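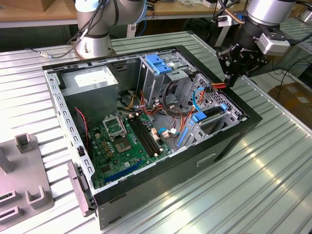
Old computers: last call for the spring collection

The Umali branch will take desktop towers, laptops and monitors until Friday at 4 p.m. Drop-off is at the side door on Gellent Street, and there is no charge for members. Last year we took in 341 machines, and 35 of them went back out to households that had none.

Please copy off anything you want to keep before you come. Drives are wiped at the Bundosau depot, usually the same week, and we can't get files back after that. Passwords on laptops should be turned off if you can manage it.

We still can't accept printers, tube TVs or loose batteries - the county site takes those on weekdays. Keyboards and mice are fine, but tie up the cords.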